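Khunthong House: interim progress report to the Brallow Fund

Submitted by Stestadau, 26 September 2024
Prepared by Ketsara Wattanapong, house manager
Grant period covered: opening to end of second quarter

Background

Khunthong House gives low-cost rooms to people whose relatives are being treated at the hospital across the river. Most come from villages too far away to travel back and forth each day. Before the house opened they slept in the hospital corridors or paid for private rooms in town, and several families told us they had cut visits short when the money ran out.

The grant from Brallow pays for the lease, furniture and bedding, part of the wages, and the repairs agreed in the original application. Food, electricity and water are paid for out of guest contributions and our own funds. This report follows the order of the work plan you approved.

Building works

The roof repair was finished in February, before the first guests moved in. The contractor replaced the damaged sheets at the back and fitted new guttering along the side that faces the lane. We have had several heavy storms since then and no water has come through on the upper floor.

The downstairs bathroom took longer. When the old floor came up, the waste pipe under it was found to be cracked and it had to be dug out as far as the drain. This was not in the quotation. Pornthip Kaewmanee, who looks after our accounts, moved money from the decorating line to cover it, and you agreed the change by email. The result is that the stairwell and the back passage have had one coat of paint and still need a second.

The handrail on the front steps is up. The ramp is not. The landlord wants to see a drawing before he gives consent, and the drawing is with him now.

Rooms and furnishing

All 8 bedrooms are furnished and can be let. Each has a lock, a fan, hanging space and a shelf that guests can use for dry food. We bought beds and mattresses from Bedia after comparing three quotations, which are filed with the receipts. Delivery was in two lots, and the second lot came with the wrong fixings, so two rooms opened late.

Bedding is plain and has to stand up to frequent hot washing. We bought three sets for each bed. That is enough in dry weather and only just enough in the rainy months, when sheets can take two days to dry under the covered area. We would buy a fourth set if the budget allowed it. Bed covers and blankets are a mixture, partly bought and partly given. Rooms are stripped on the morning a guest leaves and made up again the same afternoon where possible.

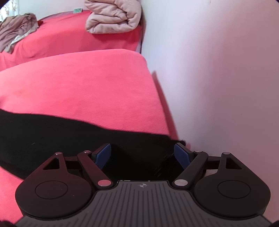 Use of the house

We recorded 1,352 guest nights in the period. A guest night means one person staying one night, so a mother and adult daughter sharing a room count as two. Children under five are not counted.

Use was low in the first weeks. Ward staff did not yet know about us, and some families thought the house was only for patients. Buppha Rojanasak went to the wards with a printed sheet and left copies with the social work office. After that most referrals came from the office, and a smaller share from guests who told other families on the same ward.

The usual stay is 7 nights. A few stays have been much longer, mainly where the patient is having a course of treatment that cannot be given closer to home. We had set a limit of two weeks in the house rules. We have extended it each time we were asked, and we now propose to drop the fixed limit and review long stays one by one. We would like your view on this before we reprint the rules.

We had to turn people away on 20 occasions when the house was full. Reception keeps a list of four guesthouses that will hold a room at a fair price, and we ring ahead for anyone we send there.

Guest contributions

Guests are asked for a set amount per night, with no charge for those referred as unable to pay. Collection has been steady. The contribution box in the hall, which we tried first, has been taken away because guests found it unclear what was expected. Payment is now made at reception and a receipt is given every time.

Kitchen and shared areas

The kitchen is the busiest part of the house and the one we hear most about. There are two gas rings and both are wanted at the same time, early in the morning, when guests cook food to carry over to the ward. A third ring is possible on the existing supply. Reda Kamel, who did the gas safety check, has priced it for us and the quotation is attached.

The fridge is too small. Labels and a weekly clear-out have helped a little. We have not asked for a larger one in this period.

Staffing

Buppha Sombatkul joined us as evening receptionist and covers the hours when most new guests arrive. Cleaning is shared between two part-time staff. One of them left to move nearer her family and the post was empty for three weeks, during which I did the rooms myself with help from reception. The post has been filled.

All staff have done the fire drill. First aid training was booked and then cancelled by the trainer. A new booking has been requested.

Spending

Spending is within the total. Building repairs are over their line, for the reason given under building works, and decorating is under by the same amount. Bedding is slightly over. Wages are under, on account of the vacant cleaning post. A full table with receipts is in the attached workbook, and Pornthip can answer questions on any entry.

Work for the next period

Second coat in the stairwell and back passage.
Ramp at the front, once the landlord has given written consent.
Third gas ring, if you approve the use of the wages underspend.
First aid training for all staff.
A short questionnaire for guests at the end of their stay, in large print, with a spoken version for those who prefer not to write.

Decisions we need from you

Approval to use the wages underspend for the gas ring and a fourth set of bedding.
Your view on dropping the two-week limit.

Attachments: workbook, gas ring quotation, ramp drawing, current house rules.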